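Chapter 5
Collecting Demonstrations by Hand

5.1 Scope

A policy trained by imitation can only be as consistent as the demonstrations it is given. Chapter 4 treated the recording of joint trajectories from a robot moved by an operator at a distance. In the present chapter the robot is absent during collection. The operator holds the end effector directly, performs the task, and the recorded motion is later mapped to an arm. Cloth handling is used throughout as the working case, following the exercises set out by Deividas Sepp for the Plikolel course.

5.2 Two routes to a demonstration

In remote control, the operator moves a leader device and a follower arm reproduces the motion. Every recorded pose is reachable by the arm, but contact is felt poorly or not at all, and the work is slow. With a hand-held gripper, the operator feels the pull of the material through the handle and works at close to natural speed. The cost is that some recorded poses may lie outside the reach of the target arm. These must be found and removed before training (Section 5.6).

Garments make the difference plain. A sleeve or hem has to be pinched at an edge and kept under tension while a second gripper takes hold elsewhere. Small errors in grip height pick up either no layers or too many.
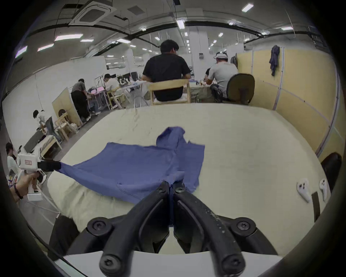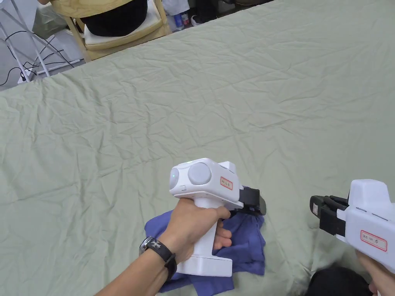
Figure 5.1. Cloth handling with hand-held grippers. First: a blue shirt gripped at two points, with one corner pulled taut. Second: a dark blue cloth pinched by one gripper, with another pointed toward it.

5.3 Terms

An episode is one complete attempt at the task, from first motion to release. A session is a set of episodes recorded with the same operator and material. The exercises in this chapter use sessions of 40 episodes, of which the first 5 are treated as practice and discarded.

Grip width is the distance between the jaw tips. Tool pose is the position and orientation of the gripper in a fixed reference frame. When two grippers are used, both poses must be expressed in the same frame and share a common clock. A constant offset between clocks is easily corrected; drift within an episode is harder to repair, and such episodes should be rejected.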